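How to record clean pickup demos with a hand-held gripper

If you joined the Dunmore robotics club after January, you missed the long evening when we worked all of this out the slow way, so I'm writing it up. The short version: you hold the gripper, you do the chore yourself, and the recording goes to the robot later as a lesson.

First, check the fingers before you squeeze anything. Close them slowly and watch the tips. They should meet evenly, and the mesh pads should lie flat with no lifted corners. If a pad has started to peel, swap it now – a loose one will drag on the object and spoil every take that follows.

Next, pick a start pose and stick with it. I stand facing the sofa end of the room, fingers closed, and hold still for three seconds before I move. That pause makes trimming so much easier later!

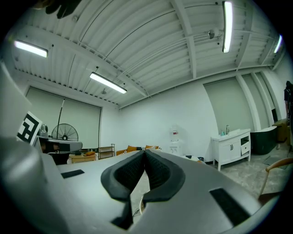

Then do the pickup at about half the speed you'd use with your bare hand. Reach, open, close, lift, set down. Soledad Medina, who runs our Skesetti entry, kept telling me to slow down, and she was right (my early takes were a blur). Try not to twist your wrist at the last moment. If you need a different angle, walk your feet around and keep your arm relaxed.

Keep the marker board clear of your sleeve and your other hand. I roll my cuffs up, which looks silly but works.

When you finish a take, go back to your start pose, hold still again, and stop the recording. Write the object and the take number in the log right away. We lost a whole batch in January by leaving that for later, and sorting through 101 clips with no notes is no fun at all.

Do four takes per object, then rest your arm and trade places with your partner.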